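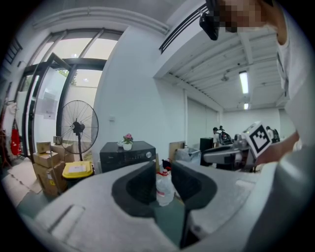
Water jug between the gripper fingers, second gripper at right.

Carnel Chores, data card
Version of 5 April 2023

Contents: 2,306 episodes recorded with hand-held grippers, of which 201 are held out for testing. Tasks are lifting, carrying and setting down household items.

Known limits: the Prorkomley baseline completes 92 of the 201 test episodes. Full containers and clear plastic remain weak points. Not suitable for judging unattended use in homes.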